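Bimanual towel folding: right gripper won't let go after a stall

Forum > Hardware > Arms and Grippers > Faults and Safety

trork_bench
Posts: 18

Looking for ideas on a fault I can't pin down. Setup is a pair of small tabletop arms on one rail, white links, black grippers, a camera on each wrist. They fold hand towels. The policy is our own, trained on teleop demos, running through Litura for the motor side. The grippers are stock.

The fault: on the stretch step, where both arms hold an end of the towel and pull it straight before laying it down, the right gripper sometimes stops answering position commands. It stays closed. The left one opens when told, the arm moves on to the next pose, and the right arm drags the towel across the table with it. Yesterday it dragged one far enough to pull the left arm's cable, because the towel had caught on it. 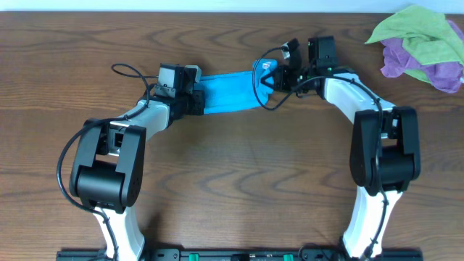

The log shows the right gripper servo reporting overload, then nothing but stale position values until I cut power. Litura keeps sending goals the whole time and never raises an error. After a power cycle it's fine again, sometimes for an hour.

Things I have tried:

Swapped the gripper servo with a spare. Same fault.
Swapped the servo cable at the wrist. Same fault.
Lowered the closing torque limit from 390 to 102. Fault went away but it drops towels.

Anybody seen this?

peg_and_hole
Posts: 390

Overload latch. Those servos shut off torque or hold the last state (depends on firmware) when the load register stays over the limit too long. The grip goal is probably set past the point where the fingers meet cloth, so the motor pushes against the towel the whole time it's holding. It heats up, trips, and won't take a new goal until torque is toggled.

Set the closed goal a little past contact and no further. Don't command full close on fabric.

trork_bench

That fits the log. But if it trips and loses torque, shouldn't the fingers go slack? Mine stay shut.

peg_and_hole

Gear train friction. With a high ratio and a thick towel jammed in the fingers it can sit there closed with no power at all. Next time it happens, read the torque enable register before you cycle it. If it says 0, there's your answer.

Soo-ah Jin
Posts: 102

I don't think it's only the servo. We run the same kind of pair in Trorkovport and had a fault that looked just like this, and ours was the cable. The wrist cable hung in a loop, and every time the elbow folded in, the loop pulled on the connector. One bad contact on the data line and everything past it goes quiet. The stale values you describe are what we saw.

You swapped the cable at the wrist. Did you check the run past the elbow?

trork_bench

No, just the last piece. I'll look at the rest. I should say it has never failed during the pickup, when the arm is reaching for a cloth lying on the table. Only in the stretch. I ran the reach 100 times with no towel stretch after it and got no faults.
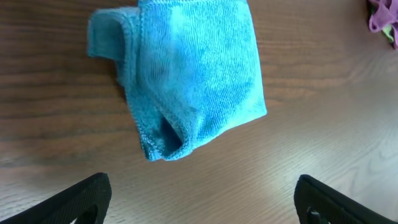 Since the elbow bends plenty in the reach too, I'd lean toward load over cable. But the wrist roll is different in the stretch, so I can't rule it out.

Soo-ah Jin

Wrist roll is what got us. Route it with slack on both sides of the joint and tie it to the link, not to the camera mount. And please don't leave it running while you test this. An arm that ignores the gripper and keeps moving is the bigger problem, whatever the cause turns out to be.

flatpack_ned
Posts: 18

Bit dramatic. These are small arms. Worst case it throws a towel on the floor.

Soo-ah Jin

Worst case it pulls a cable out of the other arm while your hand is in there trying to free the towel. I got a finger pinched doing that. No real damage, but it was a bruise I didn't need. The servo came back when I touched the connector and the gripper went to its queued goal with my finger in it.

flatpack_ned

Fair enough on the queued goal. I still say a power strip with a switch next to your hand covers it.

peg_and_hole

A switch is good and everyone should have one. It doesn't stop the arm when you're looking at the monitor. You want a check in the loop: if the gripper position hasn't changed within a set time after an open command, or the timestamp is stale, freeze both arms. Both, because the other one is on the same towel.

Be careful what freeze means, too. If you kill torque the arms drop. Hold position first, then let the person decide.

trork_bench

Litura has a hook for that, I just never filled it in. I'll write it tonight.

choo_fan_ned2
Posts: 100

Did you consider the Choo grippers? Softer fingertips, lower torque needed to hold cloth. We went from Zolero fingers to those and the overloads stopped.

peg_and_hole

Softer tips help with grip but they'd only hide this. He'd still have a goal that's set wrong and a controller that doesn't notice a dead servo.

trork_bench

Update. I left the torque limit at 390 and ran it until it tripped, which took most of the afternoon. Torque enable on the right gripper read 0. So peg_and_hole was right about the latch. The fingers were closed on the cloth and I could open them by hand with some force, power off.

I also found that the worst towel is the thick terry one. When the fingers go into a place where it's doubled up, they stop a long way short of the closed goal and the motor keeps pushing.
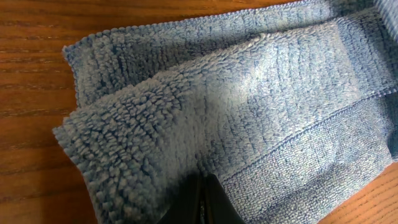

Changes made so far:

1. Closed goal now stops a little past first contact, using the load reading. Holding load is well down.

2. Stale timestamp check on every servo. Either arm failing it holds both arms in place.

3. When a gripper trips, the queued goal is thrown out before torque comes back on. Soo-ah's finger is the reason for that one.

4. Cable on the right arm tied to the upper link with slack at the wrist.

I did the cable at the same time as the goal change, so if it stays fixed I won't know how much the cable had to do with it.

Soo-ah Jin

Put the old goal back for one run with the new cable routing and you'd know. With the hold check on, the risk is low.

peg_and_hole

He already read torque enable at 0 with the old routing. A bad data contact doesn't set that register.

Soo-ah Jin

It doesn't, but he read it on one trip. There could be two faults. We had two.

trork_bench

I'll do the run with the old goal tomorrow morning and post the log.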